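Week 5 – Perception to action, part 2
Handout, read before lab

Recap from last week
Policy takes camera images plus gripper width, puts out short chunks of relative poses. No global frame needed. If that sentence makes no sense go back to the Week 4 notes, section on frames.

Data for the lab
Set is called Dinska, tabletop tasks with hand-held grippers. 539 episodes, 115 held back for testing. Don't train on the 115. Loader is in the Triltton repo, branch "lab5". The old Berkgate loader still runs but swaps left and right on some files – do not use.

Time sync
Images and gripper width come on separate clocks. Resample everything to 15 Hz before chunking. Nearest sample is fine for images, interpolate the poses. Rotations: slerp, not plain averaging (half the class lost marks on this last time).

Thin objects
Chopsticks, spoon handles. Only a few pixels wide once you downsize the image, and dark on a woodgrain tray makes it worse. Check your crops by eye first. Things to try:
– crop near the gripper tips before resizing
– keep a wider view as second input
– lower color jitter, it eats the contrast

Two arms
Left and right each get their own pose stream, plus one relative transform between them. Leave out the relative term and the hands drift toward each other over the tray. Mutiso planner catches some of the colisions but it's slow, so don't lean on it.

For the write-up, mark on this view which objects each gripper could reach for next, and what your policy would need to see to choose:
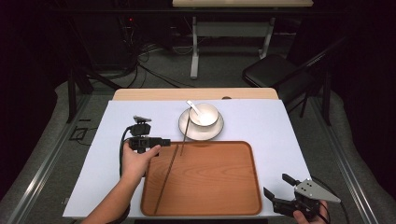

To hand in
1. Loss curves, train and test on the same plot
2. Your marked-up view with a short paragraph
3. One failure case, with the chunk that caused it
4. Config file – the one you really ran, not the defualt

Due Sun 19 March, upload page closes at midnight. Questions go on the course board. Diffusion heads next week, skim the reading before then.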